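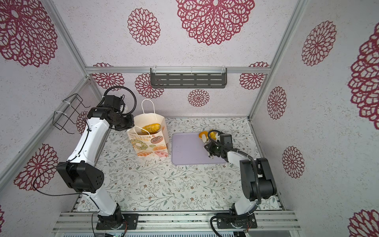 Bench view, both arms, bag and purple tray

Home | Forums | Grippers | Search
Print this page | E-mail this thread

Bag edge grip: Cullonero vs Wurach fingers

nandell_user
Comparing two finger sets on the bag packing task. Wurach fingers close at 1000 counts, Cullonero at 500. The item side is fine with either set. Paper is the problem -- at 1000 the rim creases and the next pick starts from a different shape.

torque_ripple
What controller? The old Margaritis firmware rounds small closing commands, so your 500 may not be 500.

nandell_user
Build 3576. Wrist view attached, colour not corrected.
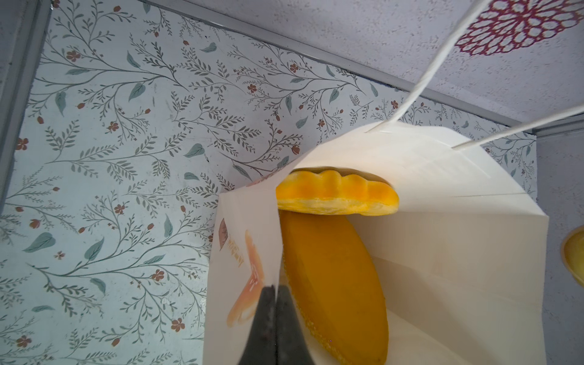
Wrist camera, fingers on the front edge of the bag

sprocket77
I'd blame the camera before the fingers. At that angle the fingers cover part of the printed panel, and the bread fills the bag mouth. You have very little rim left to track. Move the mount back.

torque_ripple
Disagree. The finger seam and the paper edge are both in view, and that's enough for a pinch. Log motor current on 2 closes at each setting and compare.

nandell_user
Will do. One more from the wrist, fingers closed on the flap.
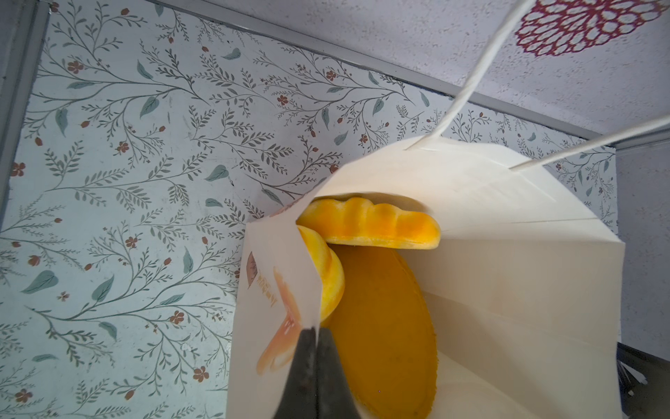

I'm leaving the mount where it is until the current logs are done. Changing both at once would tell me nothing about the fingers.

sprocket77
Fair enough, but I still want to see it with the mount moved.

Print this page | E-mail this thread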